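Small Shop Tips, Sorted by Whatever I Remembered First

Posted 7 Jun 2023 by Genalyn Buenaventura

Quick batch this time. Glue-ups, sanding, paint on small wood pieces, then storage. Skip around.

GLUE

Less than you think. Thin line, spread it with an old gift card, press, wiggle a little, leave it alone. If it runs down the side you used too much. Let the drips go rubbery and lift them off with a chisel or a butter knife. Wiping them wet just pushes glue into the grain and then your stain comes out blotchy.

Old yellow glue that smells sour or comes out stringy, toss it. I kept a bottle from the Nendton house through two winters in an unheated garage and lost a whole stool to it.

Tape works as a clamp for small stuff. Blue tape, stretch it hard across the joint. Rubber bands too, and the wide ones off broccoli are the best.

End grain drinks glue. Put on a thin coat, wait five minutes, put on another, then join. Still not a strong joint. Add a dowel if anybody is going to lean on it or throw it.

SANDING

Pencil scribble all over the face before you start. When the scribble is gone, move up a grit. Saves you from guessing.

Don't skip from 80 straight to 220. You'll see every scratch once the paint is on, I promise. For kid stuff I stop at 220. There's a sheet of 800 in my drawer but it's only for rubbing down between the last two coats on something shiny.

Tiny parts: don't hold the part and move the paper. Tape the paper flat to a scrap of countertop and move the part. Edges stay square, fingertips stay on.

Clogged paper? Old crepe shoe sole, rub it across. Works on belts and discs too.

Knock the corners off anything a toddler will touch. Three strokes each edge, same angle, done.

PAINT ON SMALL PIECES

Prime first. Even if the can says you dont need to. Bright colors are the worst for this, yellow and light green especially, they go on like colored water over bare wood.

Two thin coats beat one thick one. Thick coats stay soft for ages and then the pieces stick to each other in the box.
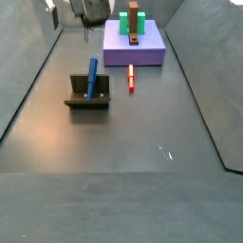
Stand pieces up on pushpins while they dry, points up through a strip of cardboard. Tiny dots on the bottom, nobody cares. Or paint five sides, let it dry, flip, do the last one. Slower but cleaner.

Mix more of a color than you need. Matching it later is misery. I save the extra in baby food jars with plastic wrap under the lid, and a dab of the paint on top of the lid so I don't have to open 13 of them looking for the right purple.

Brush in the freezer overnight, in a sandwich bag, if you're doing a second coat tomorrow. Water based only. Thaw it before you use it, obviously.

Dry to the touch is not the same as ready to stack. Give it a week if you can stand it. In August, when my garage is a swamp, I give it two.

For little kids check the label says its OK for toys. Not all of them do and the guy at the counter may not know.

STORAGE

Flat bins. Deep bins turn into a pit, everything good sinks.

Screws in clear jars, one size per jar. Tape one screw to the lid. Lables fall off, screws don't.

Sillitz asked in the comments last time how I keep sandpaper from curling. Between two boards with a brick on top. Nothing fancier than that. An old clipboard for each grit also works if you've got the wall space.

Offcuts: anything shorter than my hand goes in the kindling box the same day. I held on to scraps for years and they ate the whole shelf under the window.

DUST AND CLEANUP

Damp rag, then dry rag, before any finish. Dryer sheets on the shop vac hose end (rubber band it) catch small hardware you'd otherwise be digging out of the canister.

Dried glue on a bench: scraper, low angle, go slow. Then paste wax on the bench top so next time it pops right off. One can has lasted me since we moved to Arellano Street.

Oily rags. Lay them out flat outside till they're stiff, then trash. Never in a pile. Never in the kitchen can. I don't care if you're tired.

Pencil marks you missed come off with rubbing alcohol on a cotton swab. Test somewhere hidden first, it'll lift some paints.

Got to run, there's a chair in clamps. Next batch is drawers that stick, and the squeaky stair question from Gastberg if I get to it.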